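Checklist for the visitor demonstration, two-arm table cell, April open day. Walked through by Azra Ionescu before the doors opened, and again in the afternoon between the second and third group. Comments are written under each point. I mark OK, FIX or WATCH. WATCH means that we can run, but somebody must keep an eye on it.

Please read the comments also where it says OK. Last time several people read only the FIX lines, and then the same small things came back.

## A. Cell before power and first look

**A1. Arms fixed on the front rail, base plates tight. OK**
I checked all the bolts by hand with the key, left arm first. No movement. The paint marks on the bolt heads are still in line with the marks on the plates.

**A2. Grippers apart and empty at start position. OK**
The start position is the one we agreed with the Vidmar office: both arms bent inward, grippers facing each other over the table, nothing in the jaws. The visitors like this position because it is easy to understand what the two arms will do. For us it is also easy to check from the door.

**A3. One work piece on the table, nothing else. OK**
Only the light-blue block for the first run. No pens, no badges, no coffee. I removed one lanyard from the table in the morning. I did not find the owner, it is at the front desk. 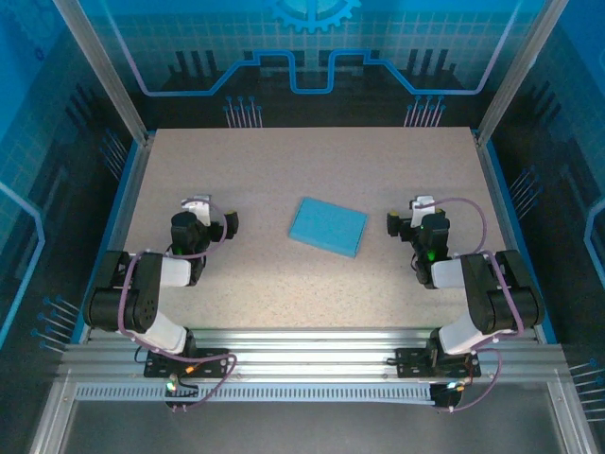 **Department: Automation Safety and Visitor Demonstrations, Flestinberg site**

**A4. Cables free of the joints. WATCH**
The purple cables make a loop over the elbow on each arm and then go down to the base. The loop has to be long enough for the full reach, but if it is too long it can catch. I moved both arms slowly by hand through the demonstration path and there was no pulling. The left cable also lies in an arc on its mounting plate. I would prefer one more clip there. Mirjana has clips in the small drawer.

**A5. Indicator lights on both grippers green. OK**
Green on both. If one goes to another color during a group, stop the run and tell the visitors that there is a short pause. It is not necessary to explain more.

**A6. Connectors under the rail seated. OK**
Pushed in by hand with power off. They are in a low position, so a cleaning cloth can pull on the leads. The cleaning people were told to leave this area to us.

**A7. Table surface clean and dry. OK**
Wiped with the blue cloth, then with a dry one. The table has a speckled pattern and small crumbs of cardboard are hard to see on it. Put your face near the level of the table and look across it, then you can find them.

**A8. Printed wall panels, no loose corners. OK**
A visitor from Hademari asked if the circuits on the walls are real. They are only printed. I write it here so that everybody gives the same answer.

## B. Stop functions and distance

**B1. Emergency stop at the operator place. OK**
Pressed with both arms moving at slow speed. Both stopped. Reset and restart worked as in the procedure. Do this test with no visitors in the room, it makes some people nervous.

**B2. Second stop button at the visitor side. FIX, done at noon**
The button worked, but a banner stand was placed in front of it. Mirjana Ivanov moved the stand to the other wall. Please do not put it back, also if it looks nicer there.

**B3. Floor line for visitors. FIX, done**
The line must be 800 mm from the front of the cell. I measured on the left and on the right. On the right side the tape was lifted and moved, I suppose by the wheels of the catering cart. New tape is on the floor, and it is again 800 on both sides.

**B4. Number of persons in the room. WATCH**
The limit is 11 persons in one group, the guide included. The second group was larger than this, as two families arrived together and the guide did not want to separate them. I understand it, but please separate them. There is space to wait at the Skamach stand, and that demonstration is also interesting.

**B5. Children. WATCH**
Children stand in front, adults behind. It is the better view for all and the adults can hold a shoulder if needed. No child is lifted over the line to see better. I had to say this one time.

**B6. Speed limit active. OK**
Set to 40 percent for all demonstration programs. The limit is locked with the password and the password is not written on the cell. Thank you to the person who took away the yellow note.

## C. Box demonstration

The second part of the visit is with a carton box, because many visitors have asked what the arms can do with things that bend. A block always has the same shape. A box opens, closes a little again, and leans to one side, so the check needs more points.

**C1. Boxes from the correct stack. OK**
We use only the boxes with the teal outside and white inside, from the shelf marked for the demonstration. They have no staples. Do not take boxes from shipping, also if they look similar.

**C2. Box lies flat and inside the reach. OK**
The box should be well on the table, not against the rail. When it is too near to the rail, the wrist must bend more and the cable loop becomes small.

**C3. Finger pads and yellow fingers without cuts. OK**
Look at both sides of each finger. Press with the thumb, it must come back. A small change of color is allowed. A cut is not allowed, also a short one, as it becomes longer with each box. 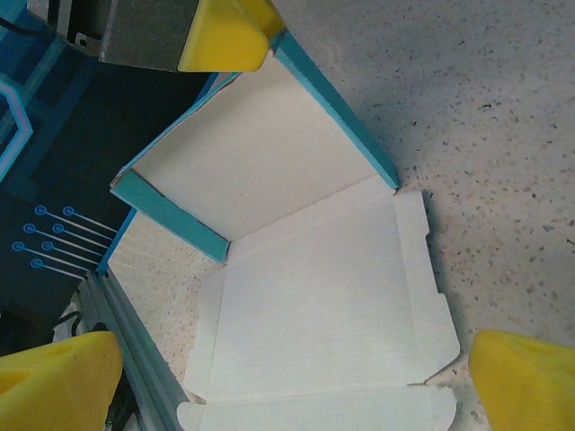 The same rule applies for the gray pads. If a pad has become smooth, it slides on the paperboard, and then the arm pushes where it should hold. I changed one pad in the morning before the first group. The old one is in the bag with my initials, please keep it until I have compared it with the one from the last event.

**C4. Contact on upright panel gentle. WATCH**
The contact with a panel that stands up should be near the top, with low force. If you see the panel bend in the middle, stop and place the box again. It is better to start the run a second time than to continue with a bad position. Visitors do not mind. They usually become more quiet and look more carefully when something must be repeated.

**C5. No hands in the cell during contact. OK, with a remark**
Everybody followed this rule. My remark is about talking: one guide pointed with his arm over the rail when he explained the flaps. The arms were paused, so there was no danger, but the visitors cannot know if it is paused or not. Point from behind the line, or use the long wooden pointer. It hangs next to the fire extinguisher.

**C6. Box condition after repeated use. FIX**
We said that one box can be used for several runs. I agree in principle, but we need a clear limit that we can see with the eyes, and not only a feeling. My proposal for the limit:

- the flaps still have straight edges
- no ripped paper layer along a fold
- no loose piece that a finger could take with it
- the box stands without help

If one of these is not true, the box goes out and a new one comes in. The guide can do it, but with the arms paused and the operator informed.
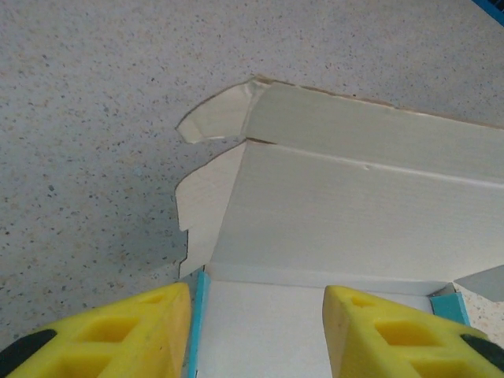
*Point C6: opened box with torn side flap and ripped edge on the long back flap. Not accepted for a further run.*

Jagged edges are a problem for two reasons. The finger has holes in its face, and a thin strip of paper can go into one of them and stay there. Also the small fibers fall on the table, and then point A7 is no longer OK even if it was OK in the morning. After a torn box, wipe the table again before the next start.

**C7. Waste. FIX**
There was no bin close to the cell, so used boxes were put on the floor behind the operator's chair. This is a trip hazard. I asked for a bin with a lid. Until it comes, used boxes go to the corridor, left side, flat.

## D. Operator and guide

**D1. Operator does not speak to visitors during a run. WATCH**
I know it is difficult, people ask directly. You can say "one moment please" and answer when the arms are at the start position. The guide should help here and take the question.

**D2. Guide knows the stop word. OK**
The word is "stop" and nothing else. Not "wait", not "careful". When a guide says it, the operator presses first and asks later.

**D3. Answers to usual questions. OK**
The sheet is updated. Mirjana added the weight of the arms and the time for learning a new task. If you do not know an answer, write down the question and the e-mail of the visitor. More than 40 questions on paper is a good result for us, so please use the form.

**D4. Breaks. FIX**
One operator made three groups without a break. This is too much for somebody who must look at a moving arm all the time. From the next event we change after two groups. Azra makes the plan, Mirjana is the reserve.

## E. Closing the cell

**E1. Arms to parking position, power off at main switch. OK**

**E2. Fingers wiped, holes checked for paper. OK**
Use the soft brush. No compressed air, it blows the fibers into the joints.

**E3. Clip on left cable (see A4). Open**
To be done before the next visit. I will not sign A4 as OK until I see it.

**E4. Bin (see C7). Open**
Asked for, no answer yet.

**E5. List of open points sent to the Vidmar office. OK**
Sent at 17:20 with this page attached. Corrections to my English are welcome, but please do not change the marks without asking me.

Checked: A. Ionescu
Second reader: M. Ivanov, sections A to C only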